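From: Neelam Bhatia
To: allotments list
Subject: Re: Water butts and the hosepipe rota

Sushil Kashyap wrote:

> Has anyone fixed the tap by the lower gate yet? It was dripping
> again when I left at 7 pm. Also I can't find the new rota. Are we
> still on alternate evenings, or has that stopped now the butts
> are full?

Sushil,

The tap needs a new washer. Vandana has one and will fit it when she is next down. Until then please turn it off hard and leave the can underneath, as whatever it catches can go on the beans.

The rota still stands until the end of June. Odd plots water one evening, even plots the next, and no hoses before 6 pm. The pressure drops badly if more than two hoses run at once, and the top plots get nothing. Cans can be filled at any time.

The butts are for everybody, but please don't empty one completely. The last few inches are mostly sludge and block the rose on the can. I spent 20 minutes clearing mine with a pin. 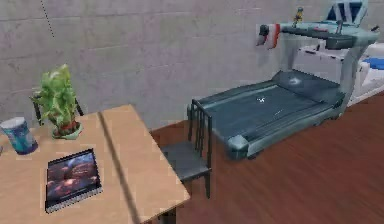
On the seed swap, Rahel has 13 packets of climbing beans left over and some 20 leek seedlings that need a home soon. They are in the cold frame on her plot. Take what you want, but leave the pots behind – she is short of them this year.

Shivam asked about blackfly. I pinch the tops out of the broad beans once the lower pods have set and wash the rest off with plain water. It doesn't get all of them but the crop has been fine.

One more thing about the lower gate. The latch doesn't catch unless you lift it slightly as you push. It was open again this morning and there were rabbit droppings by the lettuces.

Neelam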